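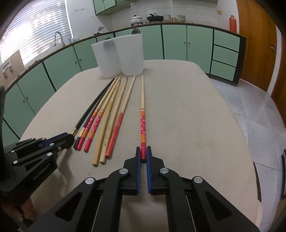 CHAPTER 8
Things That Come in Pairs

In this chapter
Sorting a mixed drawer
Reading a chopstick: shape, finish, tip, length
Washing, drying and storing
What to do with the odd one
Key terms: pair, set, single, blank, finish

I grew up in a house where the chopsticks lived in the same drawer as the corkscrew, the birthday candles and a ball of string, and when dinner was ready you stuck your hand in and took two. If they matched, lucky you! My brother ate a whole winter of noodles with one black lacquered stick and one bamboo one and claimed it improved his aim.

So I come to this subject as a reformed person. When Gertraud Koller and I first planned the tableware part of this book, she wanted one short paragraph on chopsticks tucked in behind the soup spoons. I wanted a chapter. We compromised by my writing the chapter before she got back from vacation, and she has been very decent about it (she also fixed the section on drying, so thank her for that one).

You met single items in Chapter 7. A ladle is a ladle. Put it away and you're finished. A chopstick is different, in the way a sock or an earring is different, because its usefulness depends on where its partner has gone. That changes how you sort, how you wash, and especially how you store, and a lot of what we do with chopsticks here will come back when we reach lids and containers on page 229.

8.1 Spread them out first

The most common mistake I see in the practice kitchen is people trying to match pairs inside the drawer. They find one red stick, hold it up, and go fishing for the other with their free hand. It's slow, and you keep picking up the same wrong stick over and over.

Clear a table. Put down a plain cloth — beige or gray or whatever you have, as long as it isn't patterned — and lay out every chopstick you own in a row, side by side, all pointing the same way. Thick ends toward you, tips away. The cloth keeps them from rolling, and it lets you see the decoration properly, which a busy tablecloth won't.

Why thick ends toward you? Most of the clues are there. Metal bands, painted stripes, flowers, lettering: makers tend to put all of it on the part you hold, and leave the eating end plain. With the handles lined up along the near side of the table you can read across them like the spines of books on a shelf.

Then slide partners together. Leave a gap between one pair and the next, and a much bigger gap between the pairs and anything you haven't placed yet. I like the empty stretch of cloth. It stops me from calling something matched just because it happened to land next to something similar.

8.2 What to look at

Start with color and pattern, by all means, everybody does. Two black sticks with gold bands belong together, and you don't need a textbook for that. Red ones with white flowers and orange stripes will practically find each other.

After that it gets more interesting. Look at:

Ends. Is the handle end square, round, or flattened? Plain bamboo sticks often look identical until you notice that one has a square end and the other doesn't.

Tips. Some are bare wood, some are painted all the way down, some have grooves cut in them for grip. A bare tip and a painted tip are not a pair, however well the handles agree.

Length. Stand the two upright on the table with your finger across the top. You'll feel a difference that your eye misses.

Straightness. Wood and bamboo can bend with time. A stick with a slight curve is still half of its pair. Veronika Kälin, who tested this chapter with her Friday class, told me her students kept putting the curved ones in the reject pile, and she kept quietly putting them back. Match first, judge condition second.

Lettering. Printed writing wears off in the wash, so one stick may have faint words and its partner almost none. Tilt them toward the light before you decide.

The sticks with no decoration at all we'll call blanks. Blanks are the easy-going members of the drawer. Any two of the same length and the same end shape will work together, and you don't need to care whether they left the store together.

8.3 A word on the single

Sooner or later you'll have one left over. Everything else has a neighbor and there it sits, red at the bottom and plain wood on top, perfectly good and no use to anyone at dinner.

Don't throw it out yet. Check the dish rack, the bottom of the dishwasher, the picnic bag, and the lunch box that went to Waltmont and came back in somebody else's car. Give it a fixed place to wait, a tall cup or a clear plastic tub at the back of the counter, where you'll see it when the partner shows up. I give mine until December. After that it becomes a plant stake or a cake tester, and very good it is at both. (Lungile Ngcobo stirs paint with hers, but she keeps those in the garage, please note, well away from the food ones.)

Joaquim Pacheco, reading a draft, asked why a single couldn't just join the blanks. Try it! Eat a bowl of rice with one painted stick and one bare one and see which hand position you end up in. The painted one slides. You'll be chasing grains all evening.

Try it yourself

Before you read section 8.4, do the drawer exercise with whatever you have at home. If you don't own chopsticks, use socks or gloves, and skip the part about tips. Set aside 45 minutes the first time.

1. Empty the drawer completely.
2. Lay everything out in one row on a plain cloth, handles toward you.
3. Move partners together and leave space between pairs.
4. Go over each pair again for end shape, tip and length.
5. Write down your singles, with a short description of each. A blank chart is on page 316.

Keep the chart. We'll use it in section 8.4, where Gertraud's drying rules come in, and where I'll have to own up to what I used to do with a wet bundle and a rubber band.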